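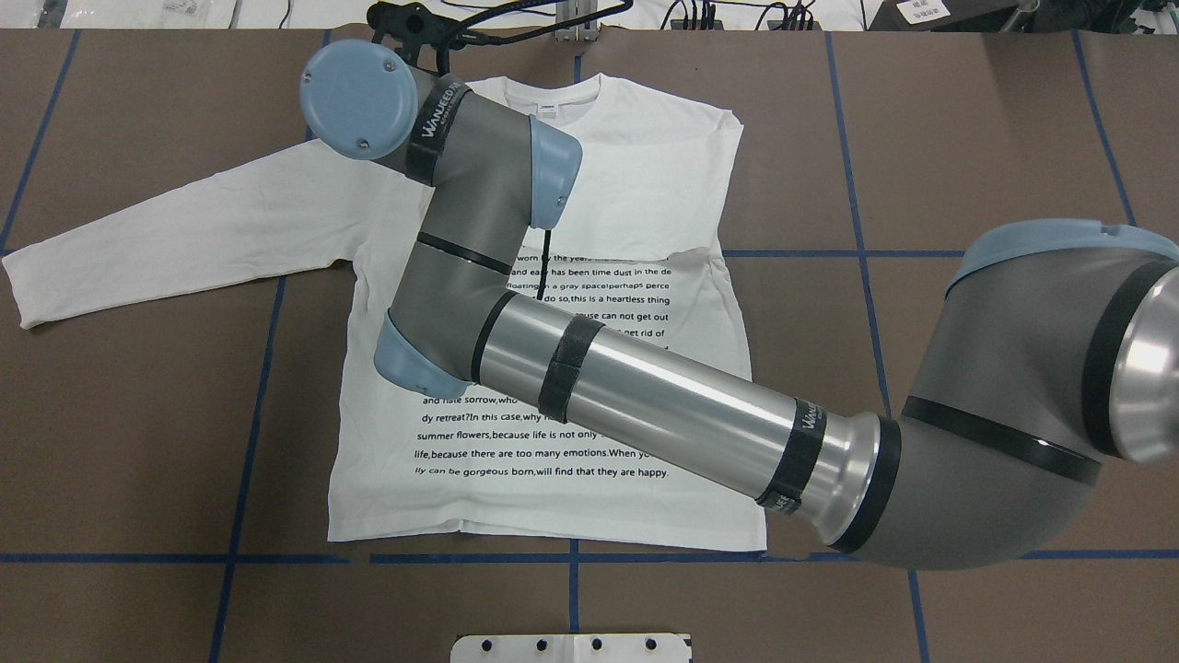 The white one, laid out flat. "Can be gorgeous born" is near the bottom.

Posted in March by Kojo Atinga

I own a T-shirt that has more to say than I do. It is white, long-sleeved and perfectly comfortable, and down the front it carries a block of black text, all of it centred, like a wedding invitation from somebody having a hard year. I bought it from a stall in Lunden market when I'd been caught out by the weather and needed another layer. I didn't read it first. You don't, do you? You hold it up by the shoulders, decide it will probably go round you, and hand over the money.

The reading happened later, on the bus to Skurham, when the man opposite started moving his lips.

I have now spent more time with this shirt than with several novels. Some of my favourite parts are "do so, this is a heartless thing", which I've started saying when asked to take the bins out, and "house can not get out", which has the ring of a message left by an estate agent. There is a bit about "floating in a gray space". There is "get rid of", and there is "hate sorrow". Then it cheers up and we get "summer flowers, because life is not only", and by the last line somebody "will find that they are happy". Good for them.

My friend Gervásio Brito, who translates manuals for a living, thinks it began as a decent poem in another language and was fed through something cheap. He can usually work backwards from a bad sentence to the good one behind it. He had a go over dinner, got as far as "there are too many emotions", and asked if there was any more rice.

Anyway, I have been trying to learn to fold. I'm 42. I have got this far by rolling things into a sort of sausage and shutting the drawer on them with my knee, and the drawer has finally had enough. The runner went in February. I bought a replacement chest, a Skodell, which has shallower drawers than the old one and so will not accept the sausage.

Long sleeves are the difficulty. A short-sleeved T-shirt is more or less a rectangle with ambitions and will forgive you almost anything, but a long-sleeved one has these two great arms that have to go somewhere. I have tried three ways so far.

The first is the shop way. Face down, one side in by a third, sleeve folded back on itself so it runs down towards the hem, same again on the other side, then up from the bottom in two goes. It looks marvellous. It also takes me so long that by the end of the basket I've forgotten what the first one was, and the pile leans.

The second is the one where you pinch it at two points, cross your hands over and shake, and it is supposed to drop into a neat packet. I have watched this done at full speed and at half speed. What I produce looks like something you'd find behind a radiator. Gervásio can do it, naturally, and did it 40 times in my front room while pretending to be surprised each time.

The third is my own and I'm rather proud of it. Lay the shirt on its back with the writing up. Pull the sleeves straight out to the sides and flatten the body with the side of your hand, going from the collar down, and see to any crease across the chest now, as it will only be worse later. Bring each sleeve straight across the front so they overlap, like someone laid to rest. Fold the whole lot in half lengthways, then in half from the hem, then once more. You get a fat little block that stands up on its edge in a Skodell drawer, and it takes me less time than finding the matching sock for anything.

The drawback is that the sleeves cover the writing, and with this particular shirt that feels like interrupting.

The other thing I've learned is to do it on a table. I folded on the bed for years, and a bed is a hopeless surface. Everything sinks. You smooth one side and the other wrinkles, and then you sit down for a minute and that's the afternoon. A table has edges you can line a hem up against. My back prefers it as well.

As for washing it, inside out and cool, and no iron anywhere near the lettering. I lost a good Sowah sweatshirt that way, or at any rate I lost the S and most of the O, and walked about for a winter advertising something called "wah".

My sister has asked why I don't just give it to the charity shop. I did take it as far as the door once, in a bag with some trousers. But I kept thinking of whoever would be on the till, holding it up to find the price, getting as far as "dust" and having to sit down. So it came home again. It's a good weight for spring, it has kept its shape, and I have still not worked out what "dy retreat? In this case, why" is driving at. I'm wearing it to Gervásio's at the weekend. He says he's had another idea about the flowers.

Contact | © Kojo Atinga. Please ask before reusing anything | Back to top

This site uses cookies to remember that you have already been told about the cookies. Accept | Manage settings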